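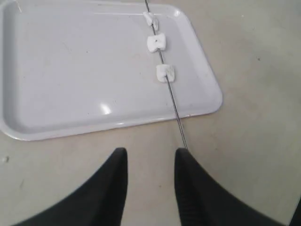
A long metal skewer and a white plastic tray.

PRESS RELEASE
Kirnalbridge, 27th October

Flarkix opens a shared kitchen for small food sellers in Kirnalbridge

Flarkix, a supplier of grill and kitchen goods, announces the opening of its first shared kitchen. It is located in the Gindale building, next to the old market hall in Kirnalbridge, and it is meant for people who sell grilled food at fairs, street markets and private parties.

Many small sellers in our town prepare their food at home or must rent a restaurant kitchen during the night hours. For them, the new place offers 13 work stations, 2 cold rooms and a washing area. A station can be booked for half a day or for a full day. The price is 25 dollars for a half day and 40 dollars for a full day, with water, power and cleaning products included. There is no yearly contract.

The kitchen is open from early morning until late evening. Each user receives a short introduction before the first booking, where we explain the storage of raw meat, the separation of cutting boards and the care of skewers and trays. Users can bring their own tools or borrow them from the kitchen.

The work on the building started in March. The floors and the ventilation were renewed, and a loading door was added on the side of the parking lot, so vans can stop near the cold rooms. The company Galindo was responsible for the construction.

"We have listened to our customers for a long time, and they always told us the same thing: the grill is easy to find, the kitchen is difficult," the management of Flarkix states. "We are happy that we can now offer them a good place to prepare their food."

Bookings are accepted now at the Flarkix store in Kirnalbridge and at the front desk of the Gindale building. Sellers who wish to see the kitchen before booking are welcome to ask for a visit.

Press contact: Flarkix, Communication Department, Kirnalbridge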